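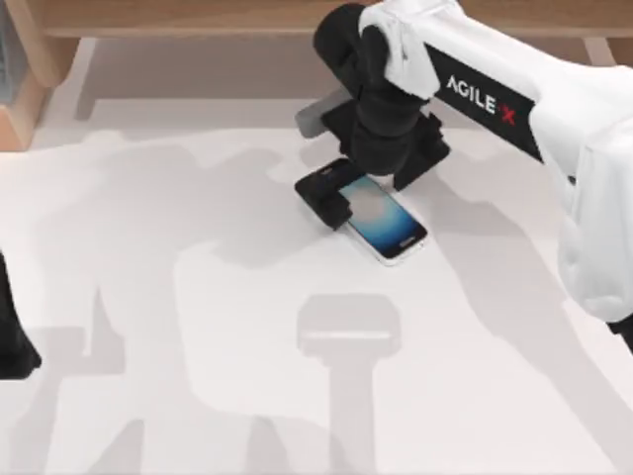

Rolport Direct Mail Module

The Rolport module handles addressing, folding instructions and drop scheduling for printed client mailings. It is sold as an add-on to the Danko campaign manager and can also run on its own from a flat contact file. Output is a press-ready PDF plus a sorted address list.

Formats

Letter, tri-fold brochure, postcard and self-mailer. The standard library holds 64 page templates, all with a 210 mm trim width and a Letter equivalent. Custom sizes are set up by Drodance on request and carry a one-time charge.

List handling

Contact files are accepted as CSV or tab-delimited text. Duplicate records are matched on name and street address, then held for review — they are not deleted automatically. Records with no postal code go to a separate exceptions file. Household grouping is off by default and is switched on per campaign.

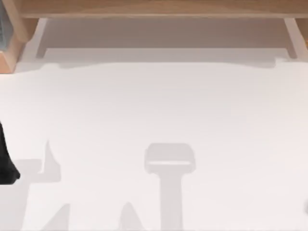
Light wood shelf above a white tabletop

Personalization

Each template takes up to 14 variable fields. Text fields reflow within their box; image fields are cropped to the center. If a field is empty, the fallback text entered at setup is printed. A campaign will not release to press until every field has a fallback.

Proofing

Two proof rounds are included. Proofs show the longest and shortest record in the list, so overflow is caught before printing. Color is approved on screen or, for the Dadwood uncoated stock, on a paper proof sent by mail. Paper proofs add 2 business days.
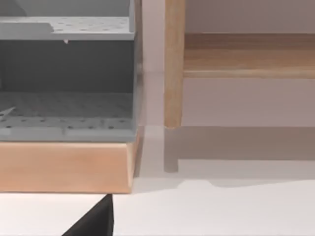 Gray storage unit with perforated shelf

Scheduling

Drops can be split by region, segment or date. Changes are accepted until the job is released; after that, the list is locked. Jobs released after 3 p.m. enter the queue the next business day.

Ordering

Licenses are annual and renew in July. Mid-year orders are prorated by month. Printing and postage are billed separately at the time of each drop. For template setup and sample packs, contact Drahomíra Koubek, Print Products, Drodance.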